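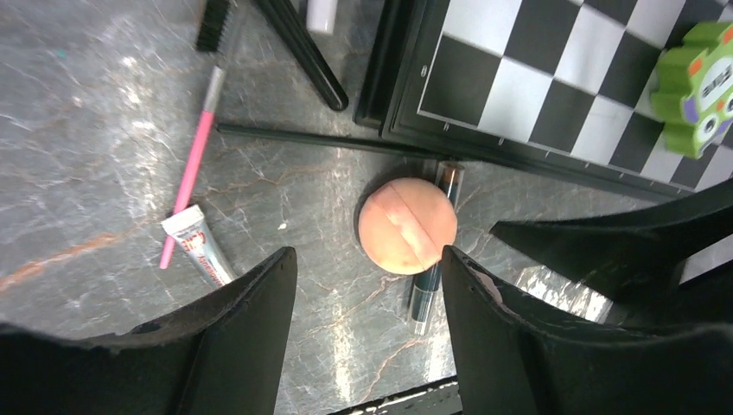
Marble-look vanity top: keep it or cover it?

mossgate13
The dresser we got from Stedero has a grey marble-patterned top with dark veins and rust-brown lines. I like it, but small stuff gets lost on it. My powder puff ended up sitting on top of a slim tube and I hunted for that tube for 10 minutes. There's a checkered board living up there too. Do I put a tray down, or change the top?

Herent_Hal
Tray. A plain one, light color, low sides. Don't spend money on a new top.

pinecone800
Disagree. Trays fill up and then you have a full tray and a full dresser. Get a drawer insert and put the board somewhere else.

mossgate13
The board stays, we play most evenings. The drawer is 13 inches wide inside, if that helps.

pinecone800
Wide enough. Hägglund sells an insert with one long slot for tubes and pencils. I've had mine since January.

lintroller
I wouldn't put a puff in a closed drawer right after using it. Mine started to smell. I keep it in an open dish, ribbon side up – easy to grab that way.

Herent_Hal
Dish on a tray, then. We're back to the tray.

pinecone800
A dish is fine. A tray is still a shelf for junk.

mossgate13
I'll try the insert for the tubes and a dish for the puff. If the dish slides around I'll put felt under it.

8 replies · 100 views · Share (0)

Related threads
Woscombe dresser, sticking drawer
Getting foundation off a light countertop
Where do you keep board games in a small bedroom?

This site uses cookies. By continuing to browse you accept our cookie policy.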